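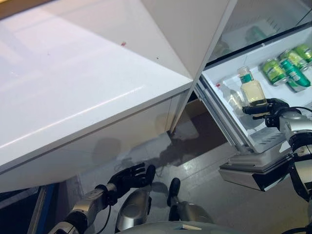 Drinks drawer next to a cabinet, bottles keep tipping and the drawer comes out crooked

Posted in Kitchens and Laundries

Huia Nepia

We moved into a unit in Biltarstead in November and the fridge came with the place. It has a pull-out drawer at the bottom instead of a door, and we use it only for drinks. The main food goes in the compartment on top. The fridge stands beside a white cabinet with a glossy top, and there is a narrow gap on the floor between them.

I have three problems with it and would like to sort them out before we have people over.

First, glass bottles. We buy mineral water and cordial in clear glass and they are too tall to sit under the upper section if I put the rack in, so I took the rack out. Now they stand up on the bare floor of the drawer and fall over when someone shuts it quickly. One chipped at the neck last week. Lying them down works until somebody takes one out, then the rest roll to the front.

Second, the drawer doesn't seem to come out straight. The left side runs smoothly and the right side lags behind it for the last bit. It has metal rails on the outside of the drawer walls. I have wiped them with a damp cloth and it made no difference.

Third, the cabinet top. It shows every mark. There is one small red mark I can't shift with dish soap. I don't want to scratch the gloss.

The fridge is a Jakent and I don't have the manual. The landlord doesn't either. Is any of this worth calling someone for, or can I fix it myself?

Vasilică Gavrilă

I fitted kitchens for a long time and still do a few, so I will go through these in order.

Bottles. Don't lay glass down in a drawer that size unless every bottle is held. Stand them up and fill the width so they have nowhere to go. A plastic tub with straight sides does the job, the sort sold for pantry shelves. Measure the inside of the drawer at the bottom and not at the top, as the walls often lean in a little. Two narrow tubs are better than one wide one because you can lift one out to clean. Put a piece of non-slip mat under each. The cheap rubbery mesh off the roll is fine and you can rinse it in the sink.

Put glass at the back and cans at the front. The front gets the hardest knock when the drawer shuts. If you only have a few bottles left, close up the space with something else, even a folded tea towel in the tub.

Check the weight as well. A lot of people load these drawers with nothing but drinks and forget how heavy that is. I don't know the limit on yours. It may be on a sticker inside the compartment, often on the side wall where you can only read it with the drawer right out. If you can't find one, email Jakent with the model number and ask.

Drawer running crooked. Take everything out and try it empty. If it runs straight empty, you had too much weight on one side. If it still lags, look at the right rail. You want to see whether there is something stuck in the channel (bottle caps and bits of label are the usual ones) and whether the drawer is sitting down properly on the rail. Many of them lift off: pull it all the way out, raise the front slightly, and see whether it unclips. Don't force it. When you put it back, push both rails in fully, set the drawer down on both at once and slide it shut. If one side was a notch out before, that will cure it.

A damp cloth won't shift dried soft drink. Use warm water with a bit of bicarb on an old toothbrush, then dry the rail. Don't spray oil in there. It picks up dust and it smells.

Also check that the fridge is level. Put a spirit level on a flat part of the cabinet of the fridge, side to side, and adjust the front feet. A unit that leans to one side will pull a heavy drawer with it.

If a rail is bent, get a replacement and don't try to straighten it. I paid $52 for one last year, a different make from yours. As the fridge belongs to the landlord, I would ask them to cover it.

Cabinet top. Start with warm water and a microfibre cloth. For the red mark, a little methylated spirits on a cotton bud, tested first somewhere it won't be seen. Hold it on the mark for a few seconds, wipe, then rinse. No cream cleanser, no scourer, and no magic sponge. The sponge is a very fine abrasive and leaves a dull patch that shows whenever the light is on it.

Katene29

Just get a door fridge. Those drawers are a pain, my sister had one and she was always bending down for everything.

Huia Nepia

Thanks Vasilică. I emptied it and tried it. It ran straighter empty but still caught at the end, so I got a torch and found a metal cap in the right channel, squashed flat. I got it out with a butter knife handle and a lot of swearing. It runs properly now with the cans back in.

I bought two tubs at Civitz for $5 each. They are a bit short for the depth of the drawer, so there is a space behind them where I have put the cans. I know you said the other way round. The tall bottles are easier to get at in the front and with the mat underneath they haven't fallen over so far.

I haven't tried the metho on the red mark yet. Do you think nail polish remover would be all right if it doesn't work?

Vasilică Gavrilă

No. If it has acetone in it, it can take the gloss off or soften the surface, depending on what the top is made of. Try the metho twice, with a rinse in between. If the mark is still there after that, leave it alone or put the kettle on it.

Front is all right for the bottles if the drawer closes softly. If you have anyone in the house who shuts it with a foot, move them back.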